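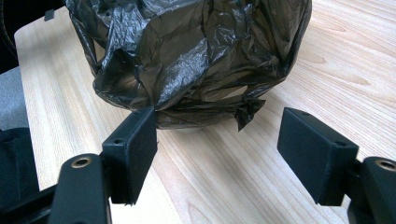

Keeping a Bearded Dragon Warm, Fed and Tidy Through Winter

We love our beardies, and after years of keeping them in the spare room at Ernness we've picked up plenty of little tricks that make the cold months easier on everyone. Nothing fancy, and most of it uses things already in the cupboard or the shed!

Sort the heat first
A dragon that can't warm up can't digest its dinner, so check the basking spot before anything else. Use a digital probe and lay it right on the rock, because the stick-on dials measure the glass and not much more. Our older enclosure sits against an outside wall and used to drop badly overnight until we slid a sheet of foam board behind it. What a difference! Keep the foam on the outside of the tank (they'll chew it otherwise) and leave every vent clear.

Always run heat lamps through a thermostat, and put a guard over any bulb a lizard could climb onto. UV tubes fade long before they stop glowing, so write the date you fitted yours on a bit of masking tape and stick it to the lid. Ours get changed every April.

Cheap and cheerful furniture
Slate offcuts make terrific basking ledges. They hold the heat, they file down claws a little, and you can scrub them in the laundry sink. Stack them on the tank floor, never on top of loose sand, or a digging dragon can bring the lot down on itself. For branches, scrub off loose bark under the hose and let them dry right through in the sun. If you glue pieces together, use aquarium-safe silicone and wait until the vinegar smell has completely gone before anyone moves back in.

Greens that last
Wash a big batch of Asian greens and dandelion leaves, spin them dry and roll them in a clean tea towel inside a lidded tub. They stay crisp for days in the bottom of the fridge. Chop them smaller than you think you need to — nothing wider than the gap between the lizard's eyes. Grated pumpkin freezes beautifully in ice cube trays, and one cube thawed on the bench is a good serve for an adult with some leaves.

We buy our crickets from Gisler in tubs of 405, which sounds like a lot until you own three growing youngsters. Tip them into a deep plastic crate with egg cartons stood on end, and give them carrot in place of a water dish. Much less smell, far fewer drowned crickets!

Cleaning day
Spot clean every morning and do the full strip-down once a month. We mix 63 mL of white vinegar into 900 mL of warm water for the glass, wipe it over, then go again with plain water. Vinegar shifts water marks but isn't a proper disinfectant, so for bowls and ledges we use the reptile-safe one from Clundier and follow the label. Lizards go in a ventilated tub in another room while it all airs out. Wash your hands well afterwards, and keep reptile gear away from the kitchen sink — kids are very good at forgetting this one.

An old paint scraper is brilliant for dried-on muck, and a soft toothbrush gets into the sliding door tracks where cricket legs collect.

Weigh them
Kitchen scales kept just for the lizards are worth every cent. Pop a container on, zero it, add dragon. Adults often slow down in winter and eat very little, but the weight should hold fairly steady. A sudden drop means a call to a reptile vet.

Updated 2021-12-20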